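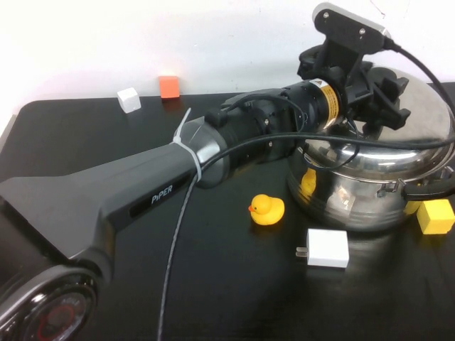
A PiPER arm with its gripper above the lid of a stainless steel pot.

Lab Reports Mixed Results on Kitchen Chores for Small Robot Arms

February 6, 2019

Sukdale, a contract test lab that works mainly for appliance makers, has published the results of a trial meant to establish which household and shop-floor chores a tabletop robot arm can do without a person stepping in. The short answer in the report is that picking up small rigid objects is close to routine, while handling cookware is still unreliable.

The trial began in September and covered 7 tasks, 5 of them from the kitchen and 2 from light retail work. Each task was attempted 1000 times. An attempt was scored as complete only if the object ended in the correct place, nothing else on the table was knocked out of position, and no operator touched the arm or the controls. Partial successes were logged separately and do not count toward the published rates.

Moving foam and plastic blocks between marked positions had the highest completion rate of the seven. Lifting the lid off a pot and setting it down beside the pot had the lowest. Between them, in descending order, were placing cups on a rack, facing boxed goods on a shelf, sorting cutlery, putting packaged goods into a carton, and wiping a marked area of countertop.

"A lid is a heavy object with one good place to hold it," said Vitalii Antoniuk, who ran the trial. "If the jaws close a few millimeters off center, the lid tilts as it comes up, the rim catches, and the pot moves with it. The scoring rules call that a failure, and I think a cook would too."

Polished metal was the second problem. The test software locates objects from camera and depth data, and the report states that position estimates for domed steel lids varied from one reading to the next even when nothing on the table had moved. Reflections of nearby objects were sometimes taken for objects in their own right. A glossy black work surface made the errors larger. Repeating a subset of the lid attempts on a matte gray mat reduced false detections but did not change the ranking of the tasks.

Cable routing is covered in a separate section. Power and signal lines for an added wrist sensor have to follow the arm through its full range of motion, and a loop with too much slack can snag on a handle or drag across the item being lifted. The lab recommends securing lines at each link, leaving only the slack that the wrist rotation requires, and checking the ties at the start of every shift. Attempts that ended in a snag were counted as failures and were not rerun.

Speed was recorded but not scored. The arms were slower than a person at every task. Antoniuk said cycle time could be improved on the block and shelf tasks with little effect on completion, since most of the delay there came from conservative motion limits. On the lid task, raising the speed made the results worse.

Retail equipment supplier Van Acker, which paid for the shelf and carton tasks, said it would continue to a second phase using stock in its own packaging. The company does not plan to offer an arm-based product for store use at present. Its interest is in back-room packing, where items are of known size and arrive in a known orientation.

Xiomara Lindqvist, a product engineer at the kitchenware firm Clitska, reviewed the report before publication and took issue with the choice of cookware. Only one lid shape was used, she said, and a flat lid with a taller knob would likely have scored better.

"You can get a good number or a bad number out of this task by picking the pot," Lindqvist said. "The household has already picked its pot. I would like to see the same procedure run on whatever comes out of an ordinary cupboard."

Antoniuk agreed that the range was narrow and said further lid shapes are included in the next phase. He also wants to add a loaded pot. All lid attempts in the first phase were made with the pot empty, which leaves it easier to shift and removes steam from the test altogether. Steam on a lens or depth sensor has not been examined.

The report makes no estimate of when an arm of this class might be fit for unsupervised use in a home. It does list conditions the lab considers necessary before a home trial would be worth running: reliable detection of shiny and transparent objects, some form of force sensing at the fingers, and a recovery routine for dropped items. During the trial, any dropped item ended the attempt and an operator reset the table by hand.

Task definitions and scoring sheets have been released under the project name Lirnia so that other labs can repeat the work on different arms and grippers. The lab is asking participants to submit complete logs, including failed and abandoned attempts. Results from the second phase will be published in the same format.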